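Notebook, wrapper clearing, Friday

Carrying on from Kamlesh's entry. The question is still whether the hand-held demonstrations give us a policy that can pick crumpled wrappers off a table one at a time, or whether it only learns to shove at the pile and close on whatever is there. The first training run on the Awasthi set did the second. It came down in the middle every time and shut on two or three pieces at once.

Shalini thinks the fault is in how we demonstrate and I agree with her. Going back through the old recordings, most of us opened the jaws wide, dropped straight in and closed. A person gets away with that by feeling the foil slip and adjusting. The policy has only the wrist view and the jaw width to go on, and by the time the pads are near the table most of the pile is hidden behind them.

So the new rule for demonstrations is: stop above the pile with the jaws open, hold for 2 seconds, choose one wrapper at the near edge, then go in low from that side. No going for the middle until the edge is clear. If two come up together, put both back and start that pick again. Do not shake one off, as the shaking gets learned too (see the Drellow notes from April).
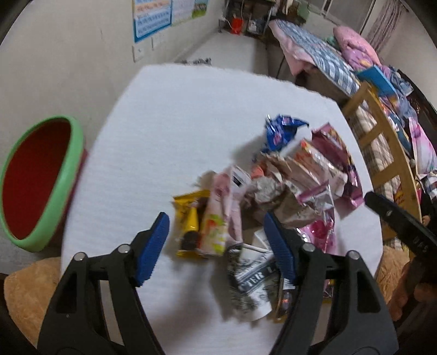 Episodes so far under the new rule: 117 usable. Target is 700 before we retrain. I threw out the ones where the hold was skipped, and a few where the tracking jumped during the approach. The jumps seem to go with fast wrist turns, but I haven't checked that properly. Kamlesh has the logs and will plot angular speed against tracking error when he gets a minute.

Things to sort out:

Foil and paper behave differently. Foil keeps the dent from the pads and comes up cleanly. Thin plastic springs back and slides out if it's held by a corner. I've started tagging each pick as foil, paper or plastic in the episode notes so we can split the results later. Mixed pieces go under whatever the pads touch.

Jaw width at close. The old script called a grasp successful if the width stayed above a threshold after closing. A single flat wrapper is too thin for that, so good picks were being marked as failures. I've turned the check off and am labelling by hand for now. Slow, but the numbers from the old check weren't worth having.

Pile reset. Shalini noticed that I always rebuild the pile with the big pieces on top. From now on, tip the lot out and leave it as it falls.

Evaluation will be the same as last time, 3 fresh piles per checkpoint, same starting height, scored on single picks only. A double counts as a miss even if both pieces end up in the right place. I'd like one set of piles in a room that isn't in the training data at all. The Skotholm flat would do if we can get in.

Vavov export is still dropping the last frames of an episode when the recording is stopped straight after release. Until that's fixed, keep still for a moment after letting go - then press stop.

Next: carry on collecting, and ask Kamlesh whether the old Awasthi episodes should stay in the mix at a lower weight or come out altogether. My feeling is out, but it's cheap to train both.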